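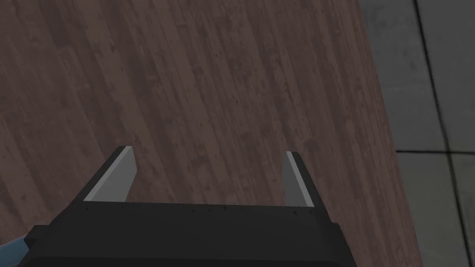
Orhun Kılıçarslan wants to know why a robot hand with only two fingers is any use at all, when he has ten and still drops his toast. It is a very good question, and I have been thinking about it while getting on with our robot at home, which we call Griltedden.

Hold up one hand and tuck away everything except your thumb and first finger. Now pick up a pencil. You can do it, can't you? You can manage a sock as well, and a biscuit, and most of the small things that live on a kitchen table. A robot hand like this is called a gripper, and ours has two fingers that slide towards each other and stay facing the same way all the time – a bit like lift doors closing. Each finger has a light grey pad on the inside, and the pads are the part that is meant to do the touching.

Before we build anything real, we try it on the computer, in a pretend room with a wooden table and a grey tiled floor. If the pretend robot drops a pretend egg, there is nothing at all to mop up, and we can have another go before the kettle has boiled. Last December we made 300 practice grabs that way, and in the first 50 the gripper mostly closed on thin air, poor thing.

The tricky bit is knowing when to stop squeezing. You feel a strawberry going soft under your fingers, but a motor has no idea unless somebody gives it a number to obey. Ours goes from 10 for gentle up to 90 for firm. Try it yourself with a lump of modelling clay: pinch it so lightly that it leaves no mark, then lift it. How hard did you have to press before it stopped slipping?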